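Second progress report to the Vergara Fund
Wound care at home: the Noston district pilot
Reporting period ending March

You asked us to keep this report frank and short. We can promise the first. The pilot set out to test whether people discharged after minor and day surgery could look after their own wounds with a printed guide, a dressing pack and a phone line, and whether that would cut the number of unplanned visits to the Noston clinic. Six months in, we think the guide is useful, the phone line is doubtful and the claim about visits can't yet be supported by anything we hold.

What we have done

We printed 2000 copies of the guide. More than 300 have gone out with patients, which is well short of where the original plan said we would be by now. The plan assumed every surgical ward in the district would hand them out from the first week. Two wards did. The third wanted its own logo on the cover and spent most of the spring deciding where to put it, and by then the staff who had been briefed on the guide had rotated to other units.

The dressing packs came from Tisen under the existing supply agreement. The first delivery had the wrong tape, a paper type that several patients told us lifted at the corners after a shower. Tisen replaced it without argument. We have left the complaint in our log all the same, as the same thing could happen with the next order and the agreement says nothing about substitutions.

Staff training took place at the Vusholm centre over two afternoons. The session on closing and dressing small incisions was well attended. The session on talking to patients about what they would see under the dressing was not, and in our view it was the more important of the two. Most calls to the phone line concern ordinary redness, a bit of swelling or a stain on the gauze, and callers say they had no idea what to expect.
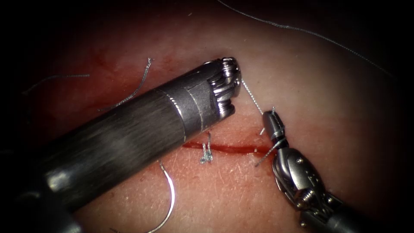
The phone line itself opened in the evenings only, from 5 pm to 9 pm. It has taken 95 calls. Spread over the period, that is not a busy service, and on many evenings the nurse rostered to it did other work. The steering group has described the low volume as a sign that the guide is answering people's questions. It could just as easily mean that people don't know the number, which is printed on the inside back cover in grey type. We would like to move it to the front before anyone draws conclusions from the figure.

What patients told us

We received 43 completed feedback forms. Nearly all were favourable, and we would urge the Fund not to make much of that. The forms were handed out at follow-up appointments by the same staff who had done the dressings, and people are polite in that situation. Those who missed their follow-up, or went to a GP or chemist instead, are missing from the sample altogether.

The written comments are more helpful than the tick boxes. Several people said the guide was too long. Older patients asked for larger print. One wrote that the page on when to worry was good but came after four pages on handwashing, and we agree with them. A few were unsure whether they could swim, drive or lift a grandchild, and the guide covers only the first of these.

Unplanned visits

The headline aim in the funding agreement was a fall in unplanned visits. The clinic's figures do show a small drop over the period. They also changed how they record walk-ins in the second month – a visit under ten minutes is now logged as an enquiry – and we can't separate the effect of the pilot from the effect of the new form. We have asked for the old categories to be run alongside the new ones for the rest of the year. The clinic has said it will consider this. We asked again last month.

Spending

We are under budget, mainly from slow distribution and the quiet phone line. We don't regard this as a saving. Most of the unspent money is committed to the second print run, and we would rather hold it until the guide has been cut down and the order of the pages fixed.

Next period

Revise the guide to no more than eight pages, with the warning signs first.
Put the phone number on the cover and on the dressing pack.
Post feedback forms from the Vusholm office, with a reply-paid envelope, so the ward is not involved.
Repeat the patient communication session, in work hours this time.
Settle the walk-in records with the clinic, or drop visits as a measure.

On the last point we would welcome the Fund's view before the next steering meeting. If the agreement has to be varied, the paperwork will take some weeks at our end.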